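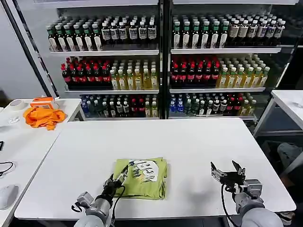 Green T-shirt, folded, on a white table.

How to keep a symptom diary for your child (before a clinic appointment)

Quick version for parents who've just been told "keep a diary" and handed nothing. Written between school runs so excuse the state of it.

We do ours in Damik, which is a free notes app, but a paper notebook is fine. Mine was paper for the first year. Works the same.

What you need

A notebook or a phone. A pen that lives WITH the notebook, tie it on if you have to. A thermometer you trust. The dosing syringe that came with the medicine, not a teaspoon. The letter from the clinic, so you know what they want recorded.

Step 1. Pick what to track

Don't track everything. You'll last a weekend. Our nurse at the Abera clinic, Abrehet Alemneh, told me to choose the thing that worries me most and the thing that stops my child doing normal stuff. For us that was night cough and missed PE. For a tummy child it might be pain and toilet trips. For headaches, when it starts and whether they had to lie down.

If the clinic letter lists what to write down, use their list. Ignore mine.

Step 2. Set up the page

One page per day. Put these down the side:

Time
What happened
How bad (0 to 3)
What they'd eaten or been doing
Medicine given, and how much
Did it help

Leave a gap at the bottom for anything odd. New pet at a friend's, slept somewhere else, the heating went on for the first time in October. That sort of thing.

On the 0 to 3. Nought is nothing, 1 is there but they're playing, 2 is they've stopped playing, 3 is they need you. I tried marks out of ten and could never remember what a six was.

Step 3. Fill it in twice a day

Breakfast and bedtime. That's it. If something big happens in between, scribble the time on your hand and copy it over later. Bad nights: write it at the time if you can. I was certain one cough went on for an hour, checked, twelve past two till twenty past.

Write what you saw. "Coughed till sick, 2.10am" is useful. "Terrible night" isn't much use to anyone, even though it was.

Step 4. Medicines

Name, strength, amount, time. Copy the name off the box exactly. Lots of childrens medicines come in more than one strength and the doctor will ask. If you gave a dose and it came straight back up, write that too, and ring the pharmacist before giving another.

Two people doing the dosing? Both write in the same diary. Kiros Kassa from our parents' group keeps his on the fridge door with a pen on string, and the rule in his house is that no one opens the bottle until they've looked at the page.

Step 5. Let them help

From five or six they can do their own score. Faces work better than numbers for little ones. Teenagers, let them keep it themselves and don't read over their shoulder. Tsion Wako's daughter records voice notes and they type them up at the weekend.

Step 6. Carers, school, grandparents

A slip of paper in the book bag. Time, what happened, what was given. Staple it in when it comes home. Don't ask the school for more than that, they won't manage it and fair enough.

Step 7. Before the appointment

Read it through the night before. On one side of paper:

How many bad days
The worst day and what happened
Anything that seems to set it off
Your questions, most important first

Take the summary AND the diary. They'll probably only read the summary. Videos on your phone are good as well, a short clip of the breathing or the funny walk or whatever it is. Ask at reception if they want it emailed beforehand.

When not to bother with the diary

If your child is struggling to breathe, is floppy or very hard to wake, has a fit, has a rash that doesn't fade under a glass, or you just think something is badly wrong, ring 999 or go to A&E. Write it up afterwards, or dont.

Same if they're getting worse while you wait for the appointment. Ring the GP, or 111 out of hours. You don't have to finish the diary first.

How long for?

Two weeks is usually enough, unless you've been told otherwise. If you miss a day leave it blank. Please don't fill it in from memory, a gap is fine.

Blank page layout is at the Tratard library desk, ask for Macarena, 2 sheets per family.

E. Moges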